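Zorkero Lost and Found: Frequently Asked Questions

I left something behind. Do you have it?
Possibly. Zorkero is a big building and people leave it in a hurry. Write to Jeanie Skinner at the front office and tell her what you lost and which floor you last saw it on. "My stuff" is a hard one to search for.

How long do you keep things?
40 days. After that, wearable items go to the Weerakoon thrift shop and the rest is recycled where possible. Umbrellas seem to leave by themselves.

I only lost one shoe. Is it worth asking?
Yes. Nearly everyone who loses a shoe here loses one. We gave up wondering how they got home.

Do I have to prove it's mine?
For phones, wallets, keys and jewelry, yes. For a hairbrush we'll take your word. We have yet to see two people fight over one.

My child's stuffed animal is missing and bedtime is at 7.
Call the office instead of writing, extension 322. Plush animals go to the top of the list. Jeanie has been on the other end of that bedtime.

Where does everything go when it's handed in?
Into the gray bin first. Valuables go straight to the safe in room 56.

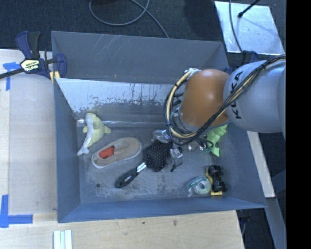

The gray bin, with dolphin, slip-on shoe and brush.

Can I come in and dig through it myself?
No. We tried that one March and ended up with more things than we started with.

Can you mail my item to me?
Yes, if you pay the postage. Skis and anything alive must be picked up in person.

What about food?
Gone by closing time. Please don't ask about the lasagna.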